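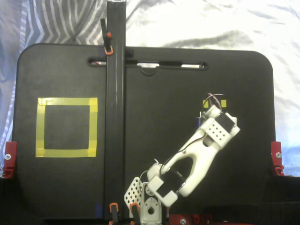 The black board on its stand, with a square marked out in yellow tape.

New display board at Carnwood

The activity room at Carnwood has a new upright board for notices and small displays. It is black, with rounded top corners and a long slot near the top, and it stands between two red brackets. Spring clamps with orange tips came with it, and we have 12 spares in the drawer by the sink.

The yellow square on the left side is for the monthly feature. Please keep anything you put there inside the tape. Idalina Sampaio will change the feature on the first of each month, and the March space is already taken by the Bullbridge quilting group. The rest of the board is open to anyone who uses the room.

A few points about using it:

Use masking tape or removable putty. No pins, staples or glue.
Leave the brackets alone. If the board leans, tell the office.
Write the date on your notice. Anything older than 5 weeks comes down.
Large sheets can go on the corkboard in the hall.

The tape edges are a bit uneven and overlap at the corners. We may redo them with a wider roll - the color will stay the same so people know where to look.

The old easel has gone to the Cladley branch, along with its box of clips. If you left a poster on it, Þórey Zoëga has seven of them in a folder at the front desk. Please collect yours by 8/18/18.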